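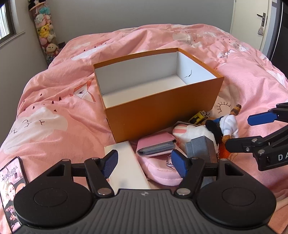
Manaia Mudgway 님은 지난번 글에 댓글을 남기시면서, 상자에 물건 담는 일쯤은 계획기를 새로 짤 것도 없이 가까운 것부터 집게 해 두면 되지 않느냐고, 자기 집에서는 그렇게 해도 큰 탈이 없었다고 하셨어요. 저도 한동안 그렇게 돌렸으니 그 마음을 잘 압니다. 책상 위에 블록 몇 개 놓고 할 때는 그걸로 넉넉해요. 그런데 침대 위로 올라가면 이야기가 좀 달라지더라고요. 이불은 꺼지고, 파우치는 밀리고, 인형 꼬리는 옆 물건 위에 척 걸쳐 있고요. 그래서 오늘은 침대 위 잡동사니를 상자 하나에 담을 때 제가 소프트웨어 쪽에서 손보는 것들을 적어 볼게요. 살림 이야기와 코드 이야기가 섞여 있으니 차 한 잔 옆에 두고 천천히 읽어 주세요.

이불은 바닥이 아니에요

제일 먼저 손볼 곳은 바닥 평면입니다. Mahuika의 기본 설정은 장면에서 가장 넓은 평면을 찾아 그걸 바닥으로 삼는데, 구겨진 이불에는 그런 평면이 없어요. 억지로 하나를 맞추면 주름의 봉우리가 전부 물건으로 잡힙니다. 저는 평면 맞추기를 끄고 높이 지도로 바꿨어요. 칸마다 높이를 따로 두고, 주름처럼 완만하게 솟은 곳은 바닥으로 돌려보내는 방식이지요. 그래도 깊게 접힌 자리는 헷갈려하니 시작하기 전에 손바닥으로 이불을 한 번 쓸어 주세요. 다림질하듯 팽팽하게 펼 것까지는 없어요.

무늬도 은근히 골치예요. 구름이나 여우 얼굴이 찍힌 분홍 이불이면 색만 보는 분할기는 그 얼굴을 인형이라고 우깁니다. 이럴 때는 색으로 나온 후보를 높이 지도와 겹쳐 보고, 두께가 없는 후보를 버리게 하세요. 설정 파일에 한 줄 더 넣는 정도의 일인데 헛손질이 부쩍 줄어서 저는 무척 반가웠답니다!

상자는 테두리부터 찾게 하세요

안이 하얀 주황색 상자처럼 안팎 색이 다르면 일이 한결 편합니다. 위쪽 테두리의 좁은 띠를 먼저 찾고, 그 안쪽을 담는 자리로 정하면 되거든요. 상자가 비스듬히 놓여 있어도 괜찮아요. 다만 축에 나란한 사각형으로 영역을 잡는 옛날 코드를 그대로 쓰고 계시다면 꼭 바꾸세요. 비스듬한 상자에 그런 사각형을 씌우면 네 귀퉁이에 상자 바깥이 들어가고, 계획기는 태연하게 이불 위에 물건을 내려놓습니다. 저희 집에서는 머리핀이 그렇게 침대 밑으로 사라졌어요. 아직도 못 찾았고요.

안감에 작은 찢김이나 얼룩이 있으면 빈 상자인데도 뭐가 들어 있다고 나올 때가 있습니다. 빈 상태를 한 장 저장해 두고 거기서 달라진 것만 보게 하면 됩니다. Kenlow의 도구 모음에 그런 기능이 들어 있는데 이름이 자꾸 바뀌니 메뉴에서 '기준 화면' 비슷한 말을 찾아보세요.

담는 순서는 높이와 말랑함으로

가까운 것부터 집는 규칙을 저는 이렇게 고쳤습니다. 물건마다 점수를 매기되, 위에 다른 물건이 얹혀 있으면 점수를 확 깎아요. 앨범이 파우치 위에 올라앉아 있으면 앨범이 먼저 가야지요. 파우치를 먼저 당기면 위의 것이 미끄러지면서 애써 만든 높이 지도가 다 틀어지니까요. 그다음으로는 길고 납작하고 단단한 것에 점수를 더 줍니다. 길쭉한 상자 종류를 벽 쪽에 붙여 두면 남는 자리가 반듯해서 계획기가 덜 헤매요. 보들보들한 털 뭉치나 인형은 맨 나중으로 미룹니다. 말랑한 것은 틈에 맞춰 눌려 주니 마지막 자리를 까다롭게 고를 필요가 없어요.

계획을 한 번에 끝까지 세우지 마시고 3개까지만 세운 다음 다시 보게 하세요. 하나를 들어낼 때마다 이불이 움직여서, 멀리까지 짜 둔 계획은 어차피 버리게 되더라고요. 다시 보는 데 걸리는 시간은 제 낡은 노트북에서 340밀리초인데, 이 정도면 옆에서 보고 있어도 답답하지 않습니다.

손끝 제어는 느긋하게

단단한 물건과 말랑한 물건에 같은 힘을 쓰는 설정이 아직도 많이 돌아다녀요. 저는 손가락 간격이 더 줄지 않는 때를 '잡았다'로 보던 조건을 버렸습니다. 털 달린 물건은 한참을 더 눌려 들어가서 그 조건이 좀처럼 맞지 않거든요. 대신 힘이 오르는 기울기를 보고, 천천히 오르면 말랑한 것으로 여겨 일찍 멈추게 했어요. 닫는 명령은 200밀리초 간격으로 조금씩 나눠 보냅니다. 성격 급한 분은 답답하실 텐데, 아이가 아끼는 인형이다 생각하면 참을 만합니다.

들어 올리기 전에 살짝만 들어 보고 멈추는 동작도 하나 넣어 주세요. 고리나 작은 사슬이 달린 것은 옆 물건을 끌고 올라오기 쉽습니다. 살짝 든 상태에서 이웃한 물건의 위치가 달라졌으면 내려놓고 방향을 바꿔 다시 잡게 하면 돼요. 저는 이 동작을 '간 보기'라고 부르는데, 함수 이름도 정말 그렇게 지어 두어서 가끔 후회합니다.

투명한 것과 번쩍이는 것

투명한 집게나 비닐 속지는 깊이 값이 구멍처럼 비어 나오기 일쑤예요. 구멍을 주변 값으로 메우는 필터가 켜져 있으면 물건이 통째로 없어지니, 이 작업을 할 때만이라도 꺼 두세요. 저는 오히려 구멍이 난 자리를 따로 표시해 '뭔가 있음'으로 남깁니다. 뭔지는 몰라도 되고, 피해 가야 할 자리라는 것만 알면 충돌은 면하니까요.

켜진 휴대전화 화면도 말썽이에요. 화면 속에 사람 얼굴이 있으면 안전 기능이 사람이 들어온 줄 알고 멈춥니다. 그렇다고 안전 기능을 끄지는 마시고, 시작 전에 화면을 엎어 두세요. 코드로 풀어 보려고 저녁 시간을 여러 번 썼는데 손으로 엎는 쪽이 훨씬 빨랐어요.

팔이 두 개일 때

양쪽에서 같은 더미로 들어오게 하면 서로 양보하다가 둘 다 서 버리는 일이 생깁니다. Lollport에서 받은 조정 모듈을 쓰시는 분들은 예약 구역 설정을 찾아보세요. 한쪽이 구역을 잡으면 다른 쪽은 그 바깥의 물건만 고르게 하는 거예요. 구역의 여유는 저희는 11센티미터로 두었는데, 침대가 좁으면 줄이셔도 됩니다. 우선권은 물건을 들고 있는 쪽에 주세요. 빈손인 쪽이 기다리는 게 사람 사는 집에서도 맞는 순서지요.

기록 남기기

마지막에는 실패한 집기만 따로 모아 두는 폴더를 하나 만드세요. 성공한 것까지 다 모으면 금세 쌓여서 안 보게 되거든요. 저는 파일 이름에 물건 이름과 '미끄러짐', '못 봄', '걸림' 가운데 하나를 적어 둡니다. 4월에 모은 것을 펼쳐 보니 '걸림'이 유난히 많아서 간 보기 동작을 넣게 됐고요. Fovmont 뷰어로 열 때는 시간 축이 어긋나지 않게 양쪽 팔의 시계를 먼저 맞춰 주세요. Manaia 님도 가까운 것부터 집는 규칙을 그대로 쓰시더라도 이 폴더만큼은 꼭 만들어 보시고, 뭐가 제일 많이 쌓이는지 댓글로 알려 주시면 좋겠어요.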